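Menar suspende uso de pinças manuais após falha no fecho dos dedos

Recolha voluntária abrange 200 unidades; utilizadores devem verificar o número de série antes de voltar a trabalhar

Triststead, abril – A Menar comunica a suspensão temporária do uso das pinças manuais Zondano, na sequência de uma falha detetada no mecanismo de fecho dos dedos. Em 3 unidades, os dedos continuaram fechados depois de o operador aliviar o comando. Num dos casos, o operador sofreu uma contusão ligeira num dedo ao tentar libertar o material à mão. Não foi necessário tratamento hospitalar.

As pinças Zondano são usadas na gravação de tarefas domésticas, que servem depois para treinar braços robóticos. A análise interna concluiu que a falha tem origem no aperto dos parafusos da articulação. Quando o aperto é excessivo, o braço de ligação prende a meio do curso e a mola não tem força para o fazer recuar. O defeito surge sobretudo com materiais moles e amarrotados, que entram entre os dedos e aumentam o atrito.

A recolha abrange 200 unidades do lote 3189. O número do lote está gravado na face inferior do punho. As restantes unidades podem continuar em serviço, desde que passem no teste de abertura descrito no manual.

Até à troca da peça, a Menar pede aos utilizadores do lote afetado que:

– interrompam as sessões de gravação;
– não reapertem nem desapertem os parafusos da articulação;
– não introduzam os dedos entre as pontas da pinça, mesmo com o material preso;
– guardem os registos das 2 últimas sessões e os enviem à assistência técnica.

Pinça manual com material bege amarrotado entre os dedos, junto a uma taça redonda.
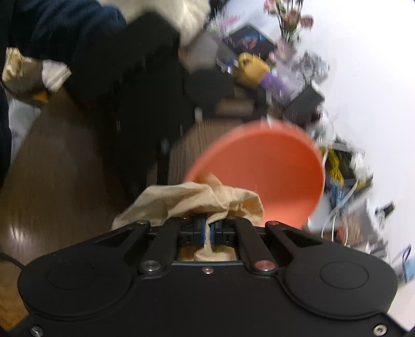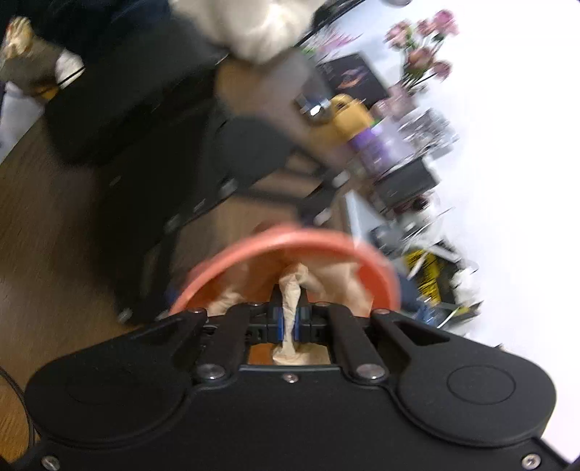
«A articulação devia ter sido testada com materiais moles antes de o lote sair, e o ensaio de fábrica usava apenas blocos rígidos», afirma Sofia Chrysikopoulos, responsável pela segurança de produto da Menar. «O ensaio já foi alterado.»

A substituição do conjunto de ligação é gratuita e será feita na oficina Chrysikopoulos, em Triststead, que assegura também o transporte. Cada unidade será devolvida com uma folha de ensaio assinada. As gravações feitas com pinças do lote afetado continuam válidas, exceto os trechos em que o fecho tenha ficado preso – esses devem ser assinalados e retirados dos conjuntos de treino.

Os pedidos de recolha são feitos através da área de cliente da Menar, com indicação do número de série e do local de levantamento.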